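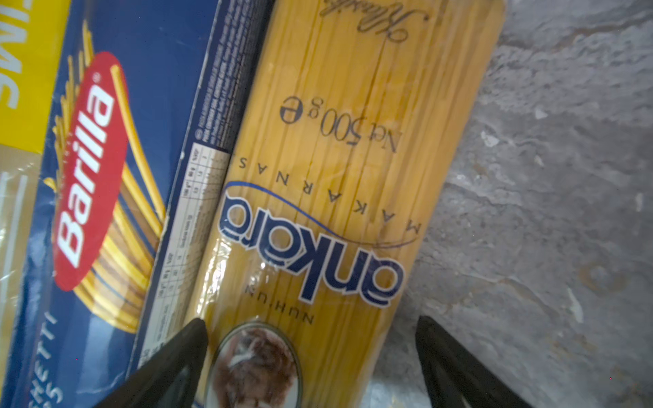

Dry spaghetti in a 500 g clear pack, next to a blue Barilla box.

Company > About Us > Who We Are

Print | E-mail

About Lykkegaard

Lykkegaard is an independent testing laboratory for dry and shelf-stable foods. We measure moisture, water activity, ash, protein and cooking loss for mills, importers and store-brand buyers. We do not certify products and we do not sell ingredients.

The laboratory was set up by Ditte Lykkegaard, a cereal chemist, in two rented rooms behind a flour mill. It now has a staff of nine and handles 2,000 samples a year, most of them pasta, rice and milled grain.

Methods

Moisture is determined by oven drying, in duplicate. Duplicates that differ by more than the method limit are repeated from a fresh subsample. Cooking tests use a fixed ratio of water to product, and the water hardness is recorded on every report. Firmness is measured on a texture analyzer that is checked against reference weights each morning – the log is open to clients on request.

Sample records are kept in Peltari, our in-house database. Retained samples are stored in sealed bags for six months, then discarded unless the client asks for their return.

People

Magnus Baird manages the laboratory and signs all reports. Védís Toft is responsible for method validation. Puspita Osman handles sample intake and client questions.

Submitting samples

Send at least 1,000 g per lot, in the original packaging where possible. Smaller amounts are accepted for moisture only. The laboratory closes for the last week of December – samples arriving then are logged on the first working day after.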